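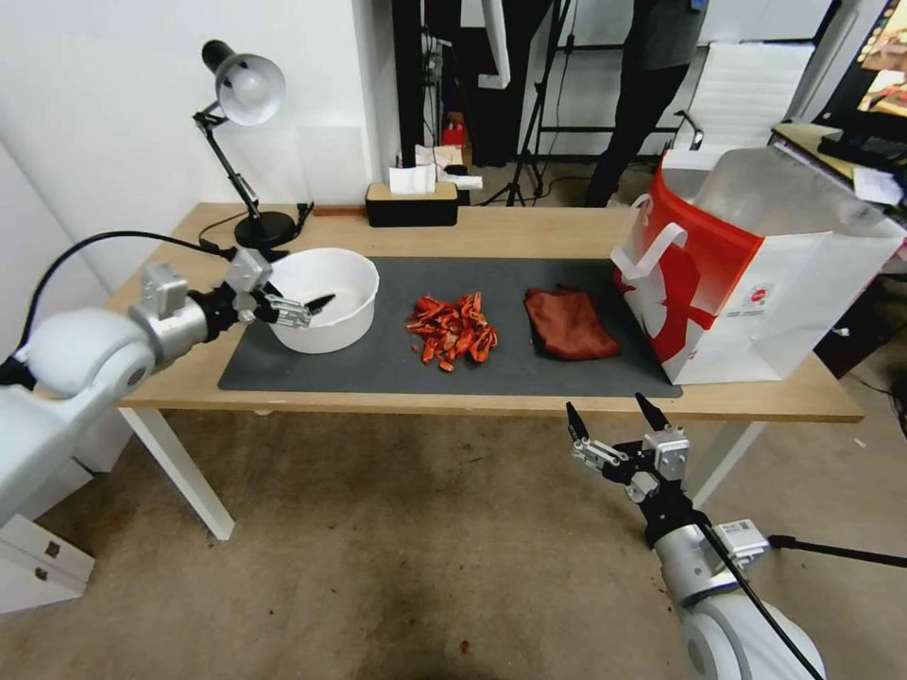
Spoon in the left gripper, crayfish in the middle of the mat. The right arm waits its turn.

I'd been bugging Leif Moen for a visit since April, and when he finally let me in, lunch was on the desk. Well, the robots' lunch.

Leif is comparing two pairs of fingers for Sirnadano, and he's picky. "Everybody tests on blocks," he told me. "Blocks are easy! I want a spoon handle. I want a shell that rolls away when you touch it."

So what's wrong with the old Cluvance fingers? "Nothing, if you like wide pads," he said. They hold a spoon just fine, he explained, but they shove small pieces around before they can close on them. The pointed ones from Nerkano get in between things, and then the spoon twists. He ran 48 grabs with each pair and still hasn't picked a favorite, which I could tell was driving him a little nuts.

I asked if a better camera would help. He laughed – he gets that one a lot. "I can see the claw perfectly well. I just can't feel how hard I'm squeezing it."

Next up is a slower controller setting, with a softer close on the last five millimeters. I asked if I could try driving. "After the spoon tests," he said. I'm holding him to it.

Comments (2)

prendergast89: We put rubber sleeves on ours and the spoon twist went away. Wears out fast though.

Tove: Did he try a fork??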